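Mirklow Clothing Swap: Frequently Asked Questions
Last updated 7 June 2022

When and where is the swap?
The swap runs on the first Saturday of the month in the ground floor hall at Tinura House. Doors open at 10 and close at 2. Parking behind the building is free. The side entrance on the parking lot has a ramp.

Do I have to pay?
No. You bring clothes, you get points, and you spend the points on other clothes. If you have nothing to bring, you can buy a starter card for $2 at the front desk, and it covers five basic items.

How do points work?
T-shirts, tank tops, shorts and kids' basics are one point. Sweaters, jeans and dresses are two. Coats, jackets and boots are three. We don't give extra points for brand names. Unused points stay on your card for a year.

What condition should clothes be in?
Washed, dry and ready to wear. A missing button is fine if you bring the button. We turn away anything with stains, broken zippers, strong smells or pet hair. Check the underarms and the cuffs before you pack.

Should I bring my clothes on hangers?
Please bring them folded in a bag. Shirts and jackets go on our own plastic hangers after check-in, and your bag comes back to you empty. When we let people bring their own, we ended up with six kinds that didn't fit the rails.
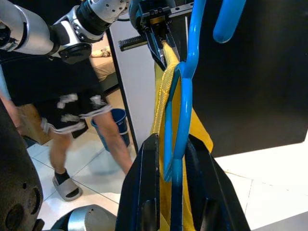
Sanne Groen wrote to us that she would like to keep her items on hangers from home, as folding a linen dress for the bus ride leaves it creased for the whole morning. Linen, silk and formal wear can now come in on a hanger. Tell the desk and we will move the item to one of ours and hand yours back.

Is there a limit on how much I can bring?
Two full grocery bags per person. At the May swap we took in 700 items and 335 of them were still there at closing, which is more than we can store. Coats don't count toward the limit between October and February.

Do you take children's clothes?
Yes, from newborn up to size 14. Printed T-shirts go fastest, so come before 11 if that is what you need. We also take school uniforms, but please remove name tags first.

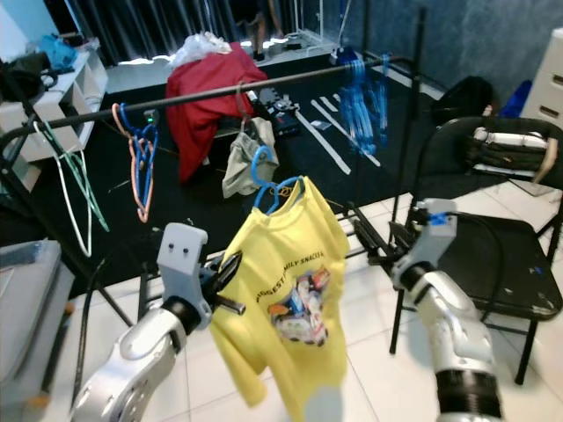
Baby clothes are sorted by age and go on the tables near the stage. Sets should be pinned or tied together, and a set counts as one item. We can't accept car seats, cribs or used bottles.

Can I try things on?
There are two curtained booths at the back and a mirror by each. Take up to four items in at a time. Shoes can be tried on anywhere there is a chair.

What about winter things in summer?
We accept them all year. Fleece, wool and rain jackets are checked for working zippers and empty pockets. We have found keys, bus passes and once a retainer, so please look before you hand them over.
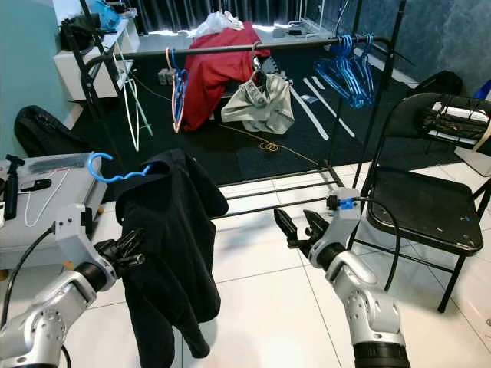
Heavy parkas are the exception. From June through August they go straight into storage, and you get your points the same day.

What happens to the leftovers?
Good items are kept for the next swap. After two swaps they go to the Võ Street shelter, which picks up on Monday mornings. Worn cotton goes to Stomilness for cleaning rags.

Can I get something back if I change my mind?
Only if it is still in the hall. Once somebody has taken it to the desk, it's theirs.

I lost my card. What now?
Give your name at the desk. We keep a list of balances and can write you a new card while you wait.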